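3. Method

Our group studied how small shops and student kiosks sort their snack stock before it is put on the shelf. The idea came from Napaporn Sriwong, who worked in the Eso kiosk near our dormitory and noticed that every worker there sorted the goods in a different way. Some sorted by price, some by size, and in the evening the boxes were mixed again.

For the sorting task we used a table with a wooden top and a set of packaged snacks. We chose mixed shapes on purpose: bags, small boxes and pouches. Plastic bins stand at the back edge of the table, so that the front stays free for the goods that are not sorted yet.

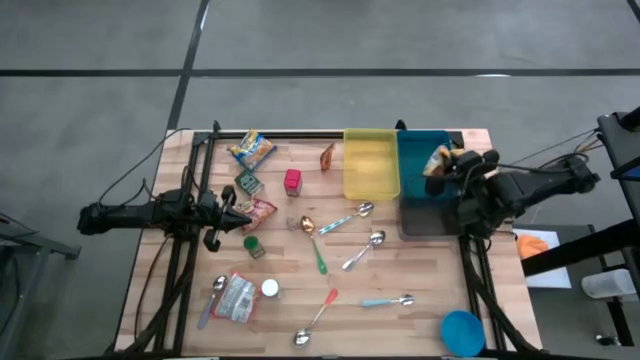

The rule for sorting was kept very simple. Soft packages go to one bin and stiff packages go to the other bin. We first wanted to sort by flavor, but the labels were in 2 languages and this made the work slow - also it was not fair to persons who could read only one of them.

One round has 18 packages. We did 115 rounds in October, mostly after 4 p.m. when the room was free. After each round the packages were mixed and put back on the table.

3.1 Problems with the method

Bags were the most difficult type. A bag which is full of air takes much place in the bin, and the packages under it are hard to see. Small boxes gave almost no trouble. Pouches were a special case, and we could not agree if they are soft or stiff. In the end we counted them as soft - this decision is discussed again in chapter 5.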